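Varnau Vocal Score Set — Opera Arias for Tenor, Vol. 2

Back in stock. Spiral bound, lies flat on the stand, finally.

99 pages, cream paper, big notes. Piano reduction by Viorica Mihăilă, new this edition — the old one was a pain to play and we heard about it. Plenty. IPA and word-for-word English under every text. Italian, French, German, two in Romanian.

Rehearsal tracks come with it. Piano only, two speeds, on a USB stick inside the back cover. Downlaod also ok, code is on the receipt.

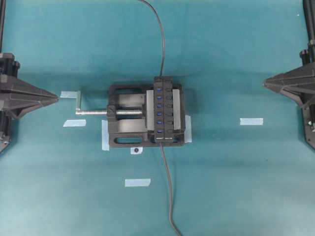 Transposed copies: down a half step or a whole step, pick at checkout. No other keys right now, sorry. Low voice set comes later, Marwa Belkadi is still proofing it.

Who it's for: college juries, competitions, church singers who want something meatier. Not for first-year students, most of it sits high. If you teach, get the studio pack — five books, one price, 63 dollars off.

Second printing, May 2026. Fixes the wrong clef on page 75 and a missing fermata. Own the first printing? Write to Grigore Dobre at the shop and he'll send the correction sheet, no charge.

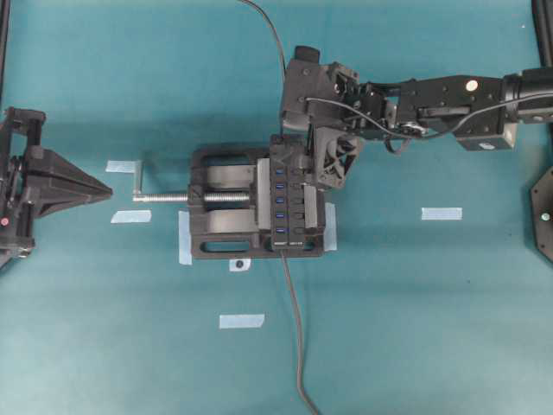
Black USB hub with blue ports, held upright in a vise.

Ships flat in a stiff mailer. Orders of 200 dollars and up ship free in the US. Returns with in 30 days if the shrink wrap is on. No returns on download codes once used.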